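Ehlers Holds Off Late Charge to Win Kinditz Finale

By Yareli Robles
11/28/18

Frauke Ehlers led the last 22 laps of the Late Model feature at Kinditz Speedway and turned back two challenges from Engelhardt on the final restart to close the season with her fourth win of the year.

Ehlers started sixth in the 40-lap race and spent the early going stuck behind Skurska, who had jumped from the outside of the front row to take the lead into turn one. Skurska stretched the gap to ten car lengths before the first caution came out on lap nine for a spin in turn four.

Ehlers picked up two spots on the restart by staying on the bottom. She got to third on lap 14 and to second a lap later when Engelhardt slid high off turn two. Skurska caught the back of the field on lap 17, got pinned behind a slower car, and Ehlers drove under both of them at the stripe to lead lap 18.

A broken rear shock brought out the second yellow with five laps to go and put Engelhardt on Ehlers' bumper. Engelhardt looked low into turn one, pulled even down the backstretch, and fell back in line when the top lane came off the corner faster. Another try in turn three on the last lap came up half a car short. Skurska held on for third.

The win paid $2,000, with a $400 bonus from Divura Tire for the driver who passed the most cars.

"I didn't think we had anything for them on the long run," Ehlers said. "We took some air out of the right rear before the feature and it woke right up. On that last restart I just wanted to be where he wasn't."

Ehlers finished second in the final standings with 1,702 points. Skurska had clinched the title one race earlier and needed only to take the green flag to collect the season trophy.

The Street Stock feature was cut from 20 laps to 15 to meet the curfew. It ran without a caution.

Get race results in your inbox. Enter your email to sign up for our free weekly newsletter.

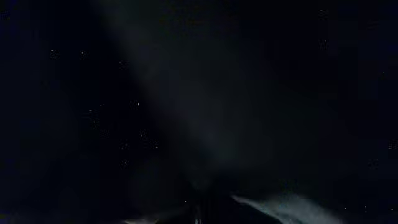 Kinditz will resurface turns three and four over the winter, and the track's new lighting plan goes in at the same time. Drivers have complained for two seasons about the entry to turn three, where the old poles leave a long stretch of shadow before the corner. The new poles will stand closer together and sit farther back from the wall.

Practice opens in March. Car number 367 is already on the entry list for Ehlers, who said she will keep the same chassis and crew for next year. The pit gate price will not change.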